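Reading Room > Short Fiction > The House on Clollgate

The House on Clollgate

A story by Citlali Valdovinos

My grandmother's letters came to me in a bread tin, and the bread tin came to me in a box marked KITCHEN, which is why it took me until February to find them. I had moved into her house on Clollgate the summer before, with two suitcases and a lamp, and I had been living mostly in the front room, the way you do when a house still feels like somebody else's. I knew where the spoons were. I knew which stair to skip. But I hadn't opened the boxes, because opening them seemed rude.

Then one evening I wanted to make soup and could not find a ladle for love or money, so I dug into KITCHEN up to my elbows, past the good bowls and the bad bowls and a waffle iron that weighed as much as a small dog, and there was the tin. It had a picture of a windmill on the lid, rubbed nearly away. Inside were envelopes tied with the green string she used for tomatoes, and every one of them was addressed in the same slanting hand to Mrs. Zyanya Zamudio, 1357 Clollgate, and every one of them was still sealed.

I forgot the soup. I sat on the floor with my back against the oven and counted them out on my lap like somebody dealing cards. Fifteen letters. The return address was a street in Cárdenas I had never heard of, and no name above it, only a number: 3926.

You have to understand that my grandmother opened everything. She opened other people's seed catalogs. She once opened a parcel meant for the house across the road and then carried it over with a plate of cookies and a full opinion of the contents. A sealed envelope in her house was like a cake with no slice out of it, and here were fifteen of them, tied up tidy and put away with the bread things.

I did not open them that night either. I took them upstairs and set them on the dresser and lay there looking at them until I fell asleep, and in the morning I did what everyone in our family does when they have something hard to decide, which is laundry. 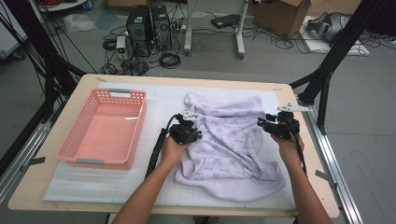
What My Aunt Knew

My aunt Grutell (it was a nickname, from a brand of biscuits she ate as a baby, and nobody under sixty had ever heard her real one) came by toward noon with a pot of beans and her reading glasses pushed up in her hair. I had meant to lead up to it gently. I had planned to talk about the roof first. Instead I said, "Who lived in Cárdenas?" before she had even got her coat off, and she put the beans down very slowly on the stove.

"Well," she said. "You found the tin."

She made me wait while she warmed the beans, and she made me wait while we ate them, and she told me a long story about a cousin's wedding that had no bearing on anything, though I enjoyed it, especially the part with the goat. It was only when she had a cup of coffee in front of her and both hands wrapped around it that she came to the point.

"Your grandmother had a sister," she said.

I had never heard of a sister. I had heard of the goat, and of a great-uncle who sold encyclopedias, and of a neighbor's boy who swallowed a thimble, but never once of a sister.

They had fallen out over a house, my aunt said, though it was really over a piano, and before the piano it was over a boy who turned out not to matter to either of them. The sister went south and took a job at the old Valtelum glass works, painting flowers on drinking glasses, and she wrote once a year on my grandmother's birthday. And once a year my grandmother carried the letter into the kitchen, stood there a while with the kettle going, and put it in the tin.

"Why keep them, if she wasn't going to read them?" I asked.

"Why does anybody keep anything?" said my aunt. "I think she liked knowing there was one more. If you read the last letter, then you've got to answer it. As long as they were shut, she had time."

I thought about that for a good part of the afternoon. My aunt washed the bowls and I dried them, and then she went through my cupboards and found the ladle, which was hanging on a nail behind the door, where it had apparently hung all along.

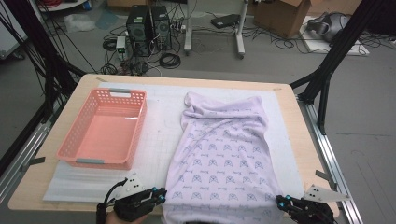
Laundry day, with the basket empty and the lavender still to be folded.

It was getting dark by the time she left. She stopped on the porch and buttoned her coat up to the chin and looked back past me down the hall, as if my grandmother might come out of the kitchen and tell her she'd forgotten her pot.

"She painted violets," she said. "The sister. You've been drinking out of them since you were little."

I went and looked, of course. I took the glasses down from the high shelf and held them up to the bulb, and there they were, tiny violets all around the rim, a bit crooked, the paint worn thin on the side where you put your mouth. I filled one with water and took it upstairs. I untied the green string, and I picked out the envelope with the oldest postmark, and I sat down on the edge of the bed.

The glue had gone so dry that it opened by itself.

"Dear Zyanya," it began. "I suppose you have still got the piano."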